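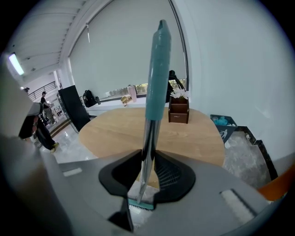

How does a robot learn to sweep a floor?

It learns from recordings of people doing it, many times over, with tools that match the robot's own hands. Somebody has to make those recordings, and for the past year a growing number of people have been paid to do it.

Tasine is one of the smaller companies in the business. It works out of a building in Brekke and sells a learning system called Runeo, which is meant to run on two-armed household robots made by other firms. The company doesn't build robots. What it mostly produces is examples: short recordings of chores, each with a start, an end and a line of text saying what was done.

The people who make them are called demonstrators. They hold a gripper in each hand and do the chore with the grippers' fingers instead of their own. A camera on each gripper records the work up close, and the position of the tool is worked out later so that a robot arm can be asked to follow the same path. The robot itself can be in another city.

A shift lasts 4 hours, with breaks. Demonstrators get a task list in the morning. A typical one might read: pick up the mop, bring it upright, put it back. Sweep toward the sofa. Sweep away from the sofa. Fold the throw. Every entry is repeated with small changes, because a system that has seen a broom in only one spot tends to reach for that spot whether the broom is there or not.

The chores sound easy, and with bare hands they are. With grippers they are slow. A mop handle is smooth and round, and when it is held near one end the weight at the other end makes it turn. New demonstrators squeeze too hard, then too lightly. One told me she spent her first week at home wanting to pick up forks with tongs.

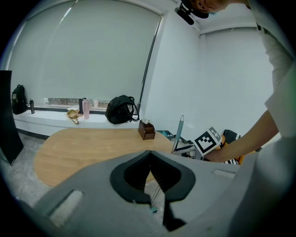
Light causes more trouble than clumsiness does. A recording made in strong sun and one made under a gray sky can look like two different rooms to Runeo, and early on the company threw out whole afternoons for that reason. In the room where the sweeping and mopping tasks are done, the roller blind is pulled down almost to the sill, leaving a narrow gap at the bottom. The furniture is kept ordinary, and so is the clutter. There are bags and bottles along the window ledge and a tissue holder on the table, with a laptop open at the other side. Tasine wants a certain amount of this. Homes have tissue boxes and handbags in them, and a system trained in a bare room does badly in a full one.

The printed cards and cubes with black and white squares are there for measurement. Software can find the pattern in a picture and work out where it is and how it is tilted. If the pattern is hidden for too long, the position of the tool has to be estimated, and the recording may be marked down.
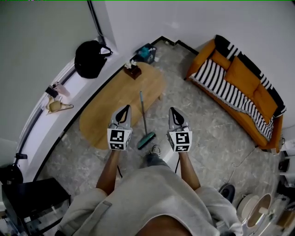
Sweeping practice at floor level: two grippers, a marker cube on each, and a broom resting against the coffee table.

Checking takes longer than most visitors expect. A reviewer watches every recording before it goes to training. Of the 32 logged on the morning I visited, 11 were rejected. In some the broom had slipped. In others the sweep was fine and the written line was wrong — it said left when the demonstrator had gone right. Slips are kept in a separate folder if the demonstrator recovers, as a robot will drop things too and needs to have seen what comes next.

Whether all this adds up to a useful machine is still open. Tasine's main customer is Stasterlow, a trial program that plans to put robots in around 14 apartments for older tenants. The robots would sweep, wipe tables and fetch things from low shelves. Stasterlow has not said when the trial will start, and staff at Tasine would only say that sweeping is further along than mopping.

For now the demonstrators go on working through the list. After lunch it was the broom again, starting from the other end of the table.

Comments

brushandpan
I did this work for a summer. The wrists go first, then the shoulders. Wish the article had said more about pay.

Reader in Brekke
Good to know what goes on in that building. I thought it was a call center.

oldfloors
Has anyone asked the tenants if they want one? My mother would rather have a person come by and sweep.

tmk
@oldfloors Mine would take the robot, she hates having people in.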